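Gristside Community Rooms: snack table and serving area check, October

I did this round a little before the after-school lot came in, with my coat still on because the radiator in the front room hadn't woken up yet. Anybody who wants the short version can read the ticks and skip my rambling, but I do think the rambling is where the useful bits are, so please have a go at it when you've got a cup of tea in your hand!

**Key:** OK = fine as it is. ATT = wants attention before the next check. STOP = don't use until sorted. (No STOPs this time, I'm very pleased to say.)

## 1. Floor and ways through

- [x] Main door opens fully and stays open on its hook. **OK**
- [x] Route from door to serving area clear. **OK**
- [ ] Mat lies flat. **ATT**
- [x] Gap behind the chairs at least 70 cm. **OK**

The mat has been on this list since the summer and I'm afraid it's still curling at the corner nearest the coat pegs. I've turned it round so that the curly end is under the bench, and it's behaving itself for now, but a mat that has to be hidden under a bench is a mat that wants replacing. Sallden do one with a rubber edge and I've put the catalogue page in the tray. The chairs were a squeeze until I moved the whole row towards the window; please could whoever puts them out leave them there, even if it looks a bit lopsided from the door.

## 2. Electrics and hot water

- [x] Kettle flex in good order, base dry. **OK**
- [x] Kettle kept to the back of the worktop. **OK**
- [x] Extension lead not run across the floor. **OK**
- [ ] Urn tap doesn't drip. **ATT**

The urn is dripping again. It's a slow drip and the tray catches it, and I wouldn't call it dangerous, but hot water is hot water, and small people do love to put a finger under things. The Bandus washers we bought last time were the wrong size (my fault entirely, I guessed). I've measured properly now and the figure is on a bit of masking tape on the cupboard door. Until it's fixed, fill it only to the lower line and keep the step-stool in the other room.

## 3. Snack table

- [x] Table steady, no rocking. **OK**
- [x] Top wiped down before food goes out. **OK**
- [x] Fruit sound, no splits or soft patches. **OK**
- [ ] Wrapped items sealed and in date. **ATT**
- [ ] Ingredients list on display for anything in a wrapper. **ATT**

The table itself is a joy since we tightened the legs, and I leaned on all the corners in turn like somebody buying a mattress. My two comments are both about wrappers. When I went through the store box I found one bar whose end seam had lifted, so that's gone in the bin, and there were a couple more with the date rubbed so faint that I had to take them to the window. If you can't read a date without your glasses and a window, please don't put it out.

As for the ingredients list, it had slipped down behind the box and was doing no good to anyone. It needs to stand where a parent can see it, and it needs to match what's out that afternoon, bars and packets both. An apple explains itself, but a bar in a dark wrapper doesn't, and we have two families this term who have to be very careful about nuts.

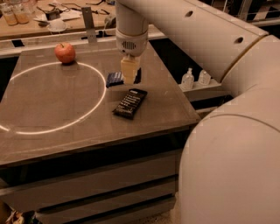 Uchenna Okoro would like the fruit kept well apart from anything in a wrapper, with the bars and packets at one end and the apples in a bowl at the other, so that a child who can't have the bars isn't reaching over them to get to the fruit. The same note asks whether the list could be printed larger, and whether it might live on the wall instead of the table, where it gets splashed.

I think both of those are very sensible and I've gone with them. Bowl of apples at the window end from now on, wrapped things at the door end, and the list on the wall at grown-up height. I'll do the printing myself, in letters so big you could read them from the car park. Do still check the store box against it every time, though! The wall will only know what we've told it.

## 4. Washing up and cloths

- [x] Separate cloths for table and floor. **OK**
- [x] Soap and paper towels at the basin. **OK**
- [x] Sink run for 20 seconds before first use. **OK**
- [ ] Spray bottles labelled. **ATT**

There is one spray bottle under the sink with no label at all and something pale green in it. It smells like the Carrasco cleaner and it is very probably the Carrasco cleaner, but I've tipped it away and rinsed the bottle out. Labels and a pen are in the drawer with the tea towels.

## 5. Cold box and bin

- [x] Cold box lid shuts properly. **OK**
- [x] Nothing kept over from last session. **OK**
- [x] Bin has a lid and a fresh liner. **OK**

All lovely.

## To do before the next check

- [ ] Order mat
- [ ] Urn washers, correct size this time
- [ ] Print ingredients list and put it on the wall
- [ ] Find a bowl for the apples (I may have one at home)
- [ ] Go through the rest of the store box for faint dates

Please initial anything you finish and leave the sheet on the clipboard by the kettle.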